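Clindell, second week of September

In at 8. Booth two again, the tea station task. Wumside wants the full set for this task before we move on to clearing plates, so it was cups and dispensers all day. Arms came up without errors. I restarted the recorder once before we began.
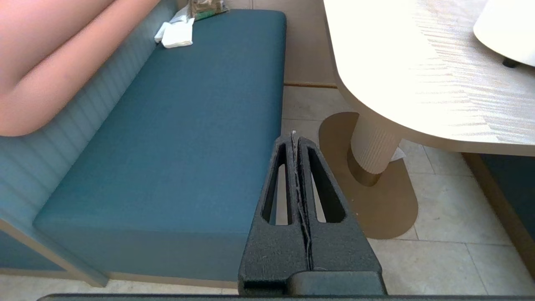
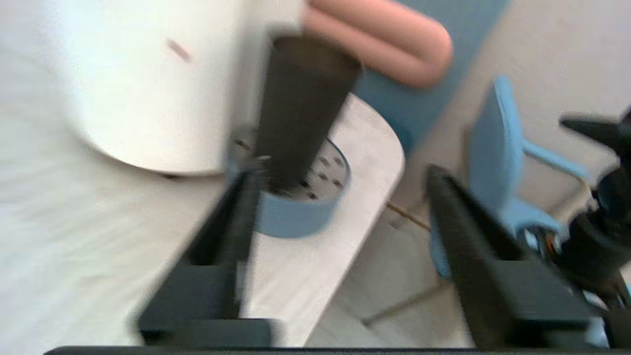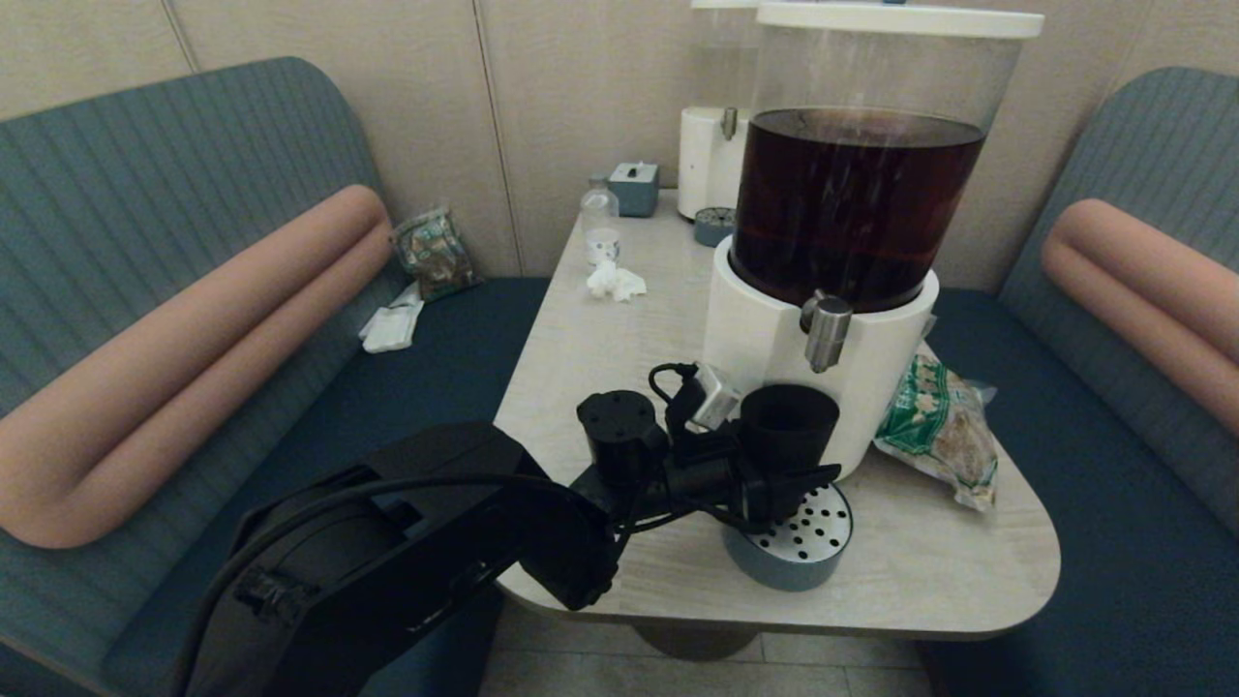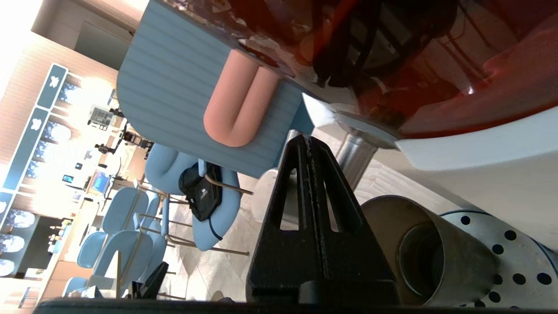
1. Counts

43 episodes recorded, 4 thrown out. Two of those were bad because I let go of the leader arm too early and the whole motion jerked. One had a dropped wrist stream. The last one I marked bad by mistake and could not undo it, so it stays out.

The first 21 were before lunch. I was slower in the afternoon but the motions were cleaner. Average length came down to 19 seconds, and that is close to what the Zamudio notes ask for.

2. Things to fix

Cup placement. I keep setting the cup down at nearly the same spot at the start of each episode. The model will learn the spot and not the cup. Tomorrow I will move it a hand's width after every reset and turn the tray now and then.

Approach angle. I favor coming in from the left. Need more from straight ahead.

Blur on the wrist view when I move fast. Slow down for the last few inches.

Labels. I wrote "place cup" for some and "put cup under tap" for others. Went back at the end and made them all "place cup under tap". Took most of an hour.

3. Other

Upload to the Gostusow drive started at 5:30 and was still going when I left. Checked from home at 9 and it had finished. File count matches.

My right shoulder is sore from holding the leader arm up. I should lower the stand before the morning run. Also need to bring tape for the floor marks and the longer charging cable.

Bed early. Same booth tomorrow.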